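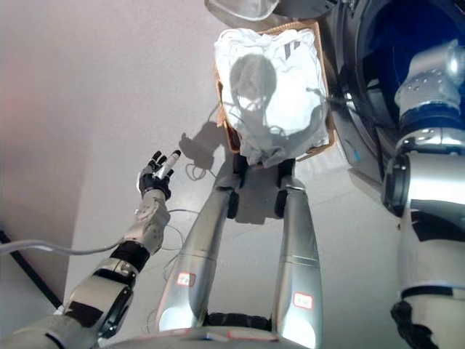
Can I wash one navy shirt with a basket of whites if I use cold water?

Keep the navy one out until you have tested it. Cold water slows dye down but does not stop it, and white cotton picks up whatever comes off.

The shirt in my case is from Skunstead, bought in September and washed once on its own. The tag says "wash with like colors." Everything else in the load is white cotton, and I don't want to run the machine for one shirt. What test do people use?

Olga Amaral

Wet a hidden part of the shirt, like the inside of the hem, and press a white paper towel on it for 5 minutes with something heavy on top. If the towel has any blue on it, wash the shirt alone and test again next time. Mine needed 2 more washes before the towel stayed clean.
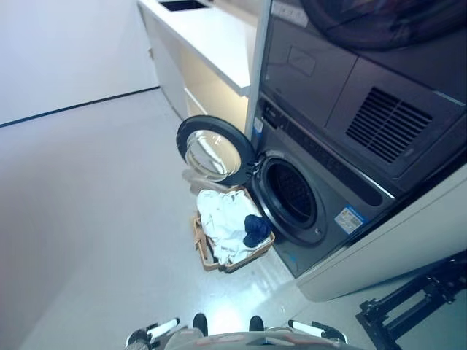 Sorting is the other half of this. Most of the pink and gray shirts I have seen came from a dark sock that went in with a big armful. If the basket is sitting on the floor under the open washer door, with the whites heaped up and the navy thing on top of them, take the navy thing off first and put it somewhere else. Do it before you load anything. Small dark items slide down into the folds and you won't see them again until the cycle is over. Check the drum as well — a sock from the last load can stick to the top where you don't look.

White shirts with a dark stripe or print are usually fine with the whites after a few washes, but give the stripe the same towel test.

Henrique Godinho

Agree with the towel test.
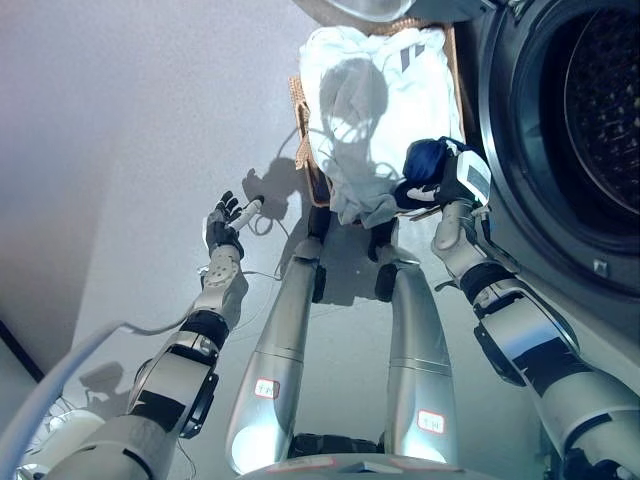

If the whites do come out blue, don't put them in the dryer. Heat makes it much harder to get the dye out. Soak them in cool water with oxygen bleach overnight, if the tag allows it, and wash again. I ruined a set of Jultstead pillowcases by drying them first and looking later.

I have never had much luck with color catcher sheets. They come out blue and so do the shirts.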